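# How Can a Robot Learn From Your Hands?

Suppose you want a robot to clean a sink. You could write a rule for every tiny move, but there would be thousands of rules, and they would stop working as soon as the soap was in a new spot. The Lano project tried another method. People do the job first, and a computer studies the recordings.

The people don't use their bare hands. They hold grippers, which are tools with two fingers that open and close. A robot can wear the same kind of fingers, so what the person does is something the robot can copy.
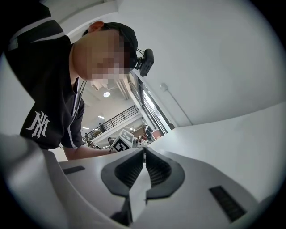 Wayne Garside wondered why the robot couldn't just watch videos of people cooking and cleaning. It can learn a little that way, but a human hand has five fingers and bends in ways a gripper can't. The computer would have to guess how to turn one into the other.

## What gets recorded

One recording of one job is called a demonstration. The computer needs to know where each gripper was at every moment, and which way it was turned. Black-and-white square patterns help with this. Each pattern is easy for a camera to find, and its shape looks different when it is tilted.
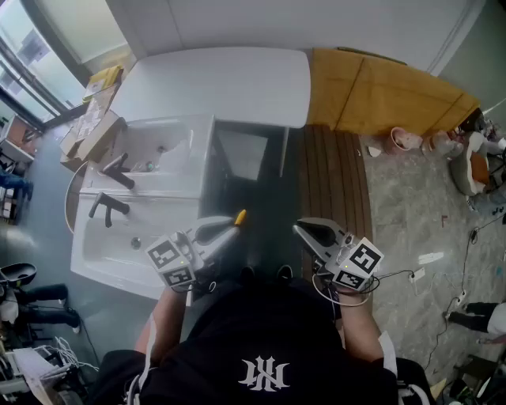
Many jobs need two hands. One hand holds a cup still and the other wipes it. The computer has to learn both hands together, or the robot might wipe before it has picked up the cup.

## What the team found

The Lano team collected 231 demonstrations. They used 200 to teach the robot and kept the rest out of the lessons, to check its guesses later. Then they gave the robot 28 tries at wiping a sink. It finished the job in 23 of them.

In the five tries that failed, the robot dropped the cloth. Nigel Dobson, who ran the tests, thinks it needs more examples of people picking a cloth back up.

## Try it yourself
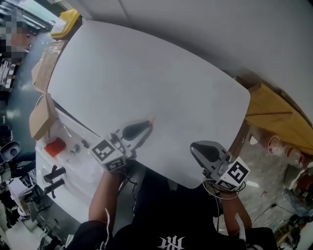

*Reading time: 2 minutes*

Find two pairs of kitchen tongs and a sock. Hold one pair in each hand and try to fold the sock on a table. Ask a friend to write down each move you make, then follow the list exactly with the sock in a new place. Which moves still work?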